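Gokcombe Forum > Home and Garden > Painting the dining room: is brown mad?

wosthorpe_wren
Feb 17, 2025
So I've finally got the dining room cleared and I want to go BROWN. Walls, skirting, the lot! We're in a Wosthorpe terrace with one north-facing window and everyone in the family says it'll be like eating in a cave. Has anyone done it and loved it?

plumline
Do it! Ours has been brown for 13 months and I still grin when I walk in. Candles, a big lamp, roast potatoes, heaven. Two coats over a tinted undercoat and it covered beautifully.

Keta
Sorry, I'm with the family. North light kills brown stone dead. By four o'clock in February you'll have every lamp on. I'd go pale grey and get your brown from the furniture.

wosthorpe_wren
Ooh, but which brown? These are the sort I keep coming back to. 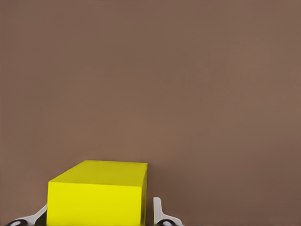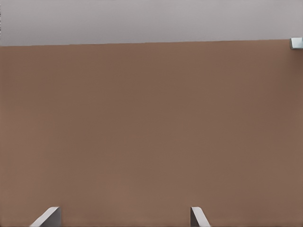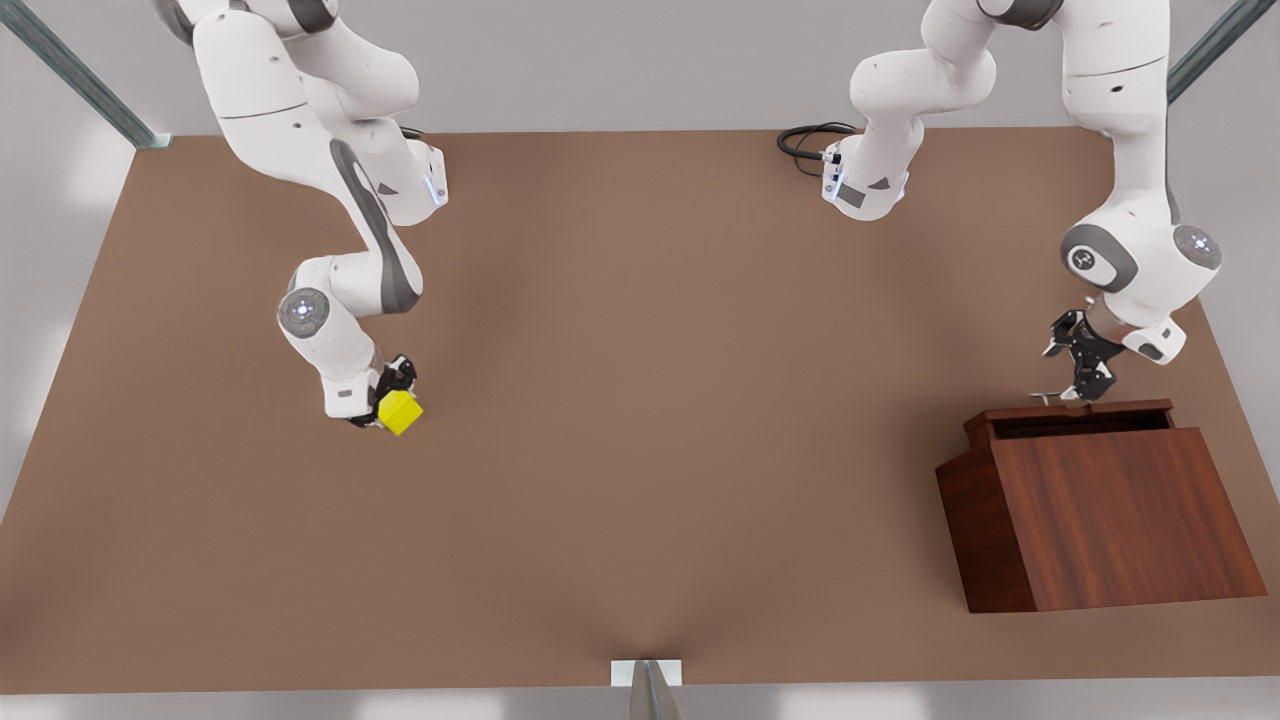

Browns I like, all matte-ish. The first has a yellow block in it.

plumline
The first one!! Mocha and lemon yellow together, I'd have that tomorrow. Yellow chair cushions and you're done.

Keta
The second has pale grey along the top and I rather like the pair. Brown up to the picture rail, grey above? I could live with that.

wosthorpe_wren
Keta, that's lovely, and the ceiling would feel higher too. Going to Chowdary's on Saturday for tester pots.

plumline
Traitors, the pair of you. Paint the ceiling brown as well!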